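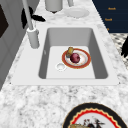

Jalgate list regular here. Why count a pick from the sink as a failure when the fruit left the plate and the plate stayed put? That was what I couldn't get from the write-up, and I suspect it changes the ranking.

Home > Lists > Manipulation in simulation > Threads > Older > Newer

Filed under: Kitchen tasks, evaluation
4 minute read

Re: Sink subset, success rule and the re-run

Thanks for this. The short answer is that the rule was too strict and we have changed it. The longer answer follows, with the part of the first message it refers to.

> We ran the Zindadis policy on the full kitchen set, 3083 episodes in
> all. The sink subset is 725 of those. The task in each is to take the
> fruit off the plate in the basin and put it on the plate on the
> worktop. An episode is cut at 600 steps.
>
> On the worktop-only tasks the policy does well. In the sink it falls
> off badly, and we put that down to the walls of the basin getting in
> the way of the wrist.

The success check had two parts. The fruit had to end up on the target plate, and any other object touching it at the start had to be within a small distance of where it began. We wrote the second part to catch policies that sweep everything aside. In the sink scenes the objects are often placed so that one leans on another, as with the fruit and the small yellow-brown piece next to it on the red-rimmed plate. Lift the fruit and the other thing drops, whatever the arm does. No policy could have passed those.

I went back through the logs and found 43 episodes where the fruit reached the target plate and the only reason for the fail was a leaning object that had settled. Those now count as passes. The new check lets everything settle for a moment after the lift and only fails the episode if something has left the surface it started on.

On the ranking: yes, it moves, though only at one point. Zindadis and the Cliseck baseline swap places on the sink subset. They were close before and they are close now, and I would not read much into the order. The overall table is unchanged.

What I no longer believe is the line about the basin walls. When I split the remaining failures by where they happen, most come before the gripper is anywhere near a wall. The policy goes for the wrong plate. There is a plate in the basin and a bigger one on the near side of the worktop, both with red in the border, and the instruction only says "the plate in the sink". With the borders recoloured so that they differ, a good share of the failures go away. With the walls lowered and the borders left alone, hardly anything changes. So it looks like a language and vision problem more than a reaching one — I should have run that test before writing the first message.

Two caveats. The recoloured runs used one seed, and I want more before putting a figure on it. Also, the camera is fixed in these episodes and the near plate is only partly in view, which may make the choice harder than it would be with a second camera. The Snorradóttir scenes have that second view, so I will try the same split there next.

The old check is still in the repository under its old name for anyone who needs to match earlier results. Please say which one you used when you post figures. If anyone has sink runs with plain white plates throughout, I would like to see them, even if the numbers are poor.

Reply to list | Reply to sender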